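ハサック通信　現場から

ペン把持作業中の保護停止と、ケーブル取り回しの見直しについて

7月11日（木）の午後、マットソープ作業室の協働ロボットが、線引き作業の途中で保護停止に入りました。けが人はなく、アームと机にも目立った損傷はありません。同じ型のアームを使っている班があるため、経過と当面の対応をお知らせします。

作業の内容は、三本指のグリッパーでペンを持ち、机の上の決めた位置に短い線を引くというものです。ペン先と天板の距離が小さく、高さの設定がわずかにずれても、線がかすれるか、逆に押しつけすぎになります。
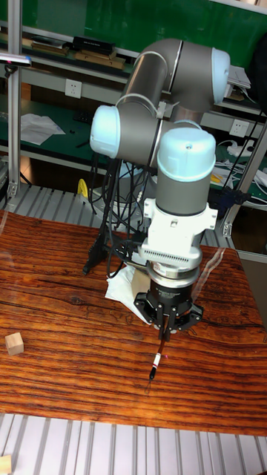 読了時間：3分

停止したのは、手首を回しながら次の位置へ移る動作のときでした。記録には関節トルクの上限超過が残っています。担当のケリ・シェムウェタは当初、ペン先が天板に当たったものと考え、高さを測り直しましたが、値は設定どおりでした。

その後、低速で同じ動きをさせたところ、手首が回りきる手前で、アーム脇に下がるケーブルの輪が張ることがわかりました。固定具の位置が机側に寄っていて、余長が足りなくなっていたものです。張力がかかったまま回転を続けようとしたため、上限を超えたと見ています。制御プログラムの側に変更はなく、前回の保守でケーブルを留め直したあと、全可動域の確認をしていませんでした。

もう一つ、停止後の復帰手順にも問題がありました。手順書では、保護停止のあとは工具の状態を目で確かめてから解除することになっています。当日は解除が先になり、グリッパーがペンを持ったまま初期姿勢へ戻りはじめました。テミトペ・アジャイが非常停止を押して止めています。周囲に人はいませんでしたが、順序が逆になったことは事実ですので、ヒヤリハットとして登録しました。 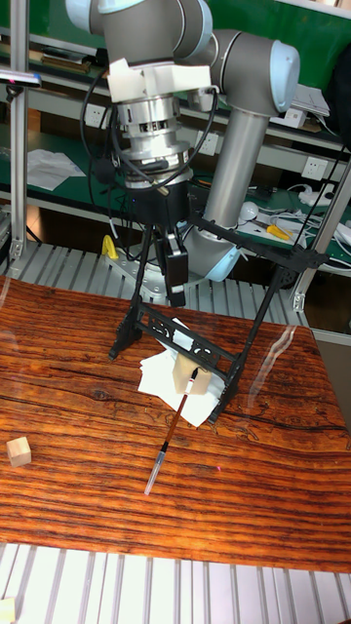

第15号　2ページ

筆を使う作業についても、同じ条件で確認します。先端に枠状の部品が付く場合は外形が大きくなり、脚が天板に近づくため、ペンのときの動作範囲をそのまま使わないでください。木片や紙などを机に置く作業では、置いたあとの高さで干渉を確認すること。

当面の対応は次のとおりです。

・ケーブルを留め直したら、速度を10％に落として全可動域を一度通す。
・保護停止の解除は、工具と把持物を見た人が行う。別の人に任せない。
・復帰時の上昇は20ミリずつ、手動で行う。

固定具の位置は、ベクベリの図面を直してから各室で合わせます。それまでは現在の位置に印を付け、動かした場合はネカ・オカフォーまで連絡してください。改訂した手順書は9月に配ります。

（文：グレーテ・オッドソン）

コメント

B. モハメド
うちの室でも春に似た止まり方をしました。そのときは負荷の設定を疑って終わりにしています。ケーブルを見てみます。

メンガル組立班
10％で全可動域を通すと時間がかかるのですが、手首の軸だけでもよいでしょうか。

G. オッドソン
全軸でお願いします。肘の角度によって輪の張り方が変わります。

関連記事
・非常停止ボタンの配置を変えました（メンガル）
・グリッパーの指先の交換時期
・マットソープ作業室　保守当番の変更
・ヒヤリハット登録票の書き方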